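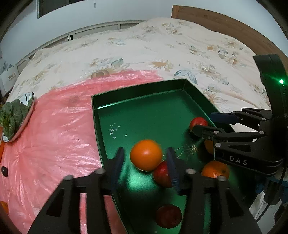 [orchard-share] Re: Where to keep the fall apples

From: Vega Carrasco
To: orchard-share list

> We picked up our boxes from Momitz and now the garage is full. Last
> year we lost a third of the Clomuras by New Year and the rest went
> mealy. Is the garage too warm? My husband wants to put them all in
> the spare room with the window open. Also, does anybody wash theirs
> first? And can the Stancius go in with them?

I'll take these in order.

Don't wash them. Wipe off mud with a dry cloth and leave the rest alone. Wash each apple when you're ready to eat it.

The garage is probably fine in December and wrong before that. Ours gets up to 70 on a sunny afternoon in early November, and apples age fast at that temperature. Put a thermometer on the floor where the boxes are and another one at shelf height, and check both in the late afternoon. If you can hold the low 40s you're in good shape. We can't until after Thanksgiving, so our boxes sit on the north porch under a blanket and move inside when hard frost is in the forecast.

I'm pasting my piece from the old share newsletter below. A few of you joined after we stopped mailing it out, and most of this is in there. 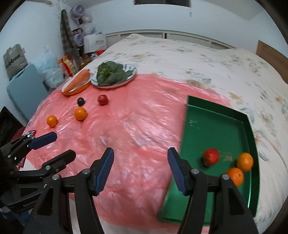 Orchard Share News, No. 77, page 9

Sorting before storing

Sort the day you bring the fruit home. Take out anything with a bruise, a soft spot, a worm hole or a missing stem, and eat or cook those first. A flat tray or a clean tabletop works better than digging through the box, where you only ever see the top layer.

Keep the varieties apart. Clomura is an early apple and should be gone by Christmas no matter how you store it. Stanciu starts out hard and sour and gets better through January. If they share a box, the Clomuras will ripen everything around them.

Wrap the big ones in newspaper, one sheet each. Small ones can go unwrapped in a single layer with the stems up.
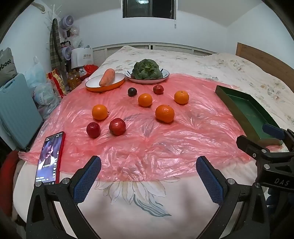 Spare rooms are the usual overflow when the basement fills, and they work for a week or two with the heat vent closed. Any longer than that and the skins start to wrinkle. Keep the door shut and look the fruit over every few days. If the bed is the only flat surface you have, cover it first, the way the pink plastic sheet goes between the oranges and the flowered duvet. Juice from a split apple doesn't come out of cotton easily. Take the plastic up again when you're done sorting, and don't wrap the fruit in it for storage.

Potatoes and onions belong somewhere else. Apples give off a gas that makes potatoes sprout, and they pick up the smell of onions. 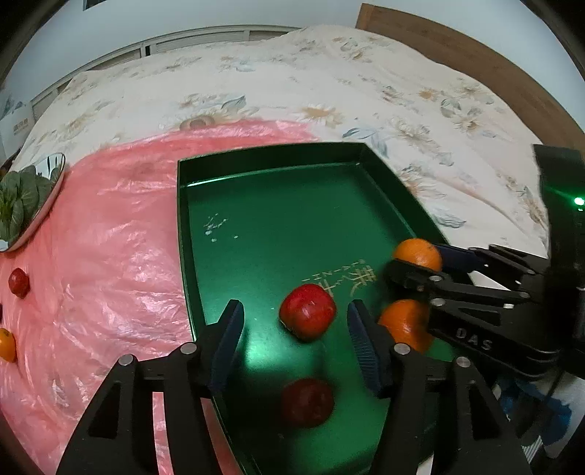

The same goes for carrots, which turn bitter if they spend the winter next to apples.

(end of the newsletter piece)

Two updates to that. I no longer bother with newspaper for anything I plan to eat before New Year. And I've had better luck with shallow boxes than with bushel baskets, where the bottom layer always got bruised.

On the window question, an open window is fine at night if you remember to close it before the sun comes around. I don't remember, so I don't do it.

The Skamamberg pickup is still on for the last boxes. Momitz says there are 3,000 pounds of Stancius left and they would like the bins back, empty and dry. Reply to me directly if you want a half box and I'll pair you up with someone.

Vega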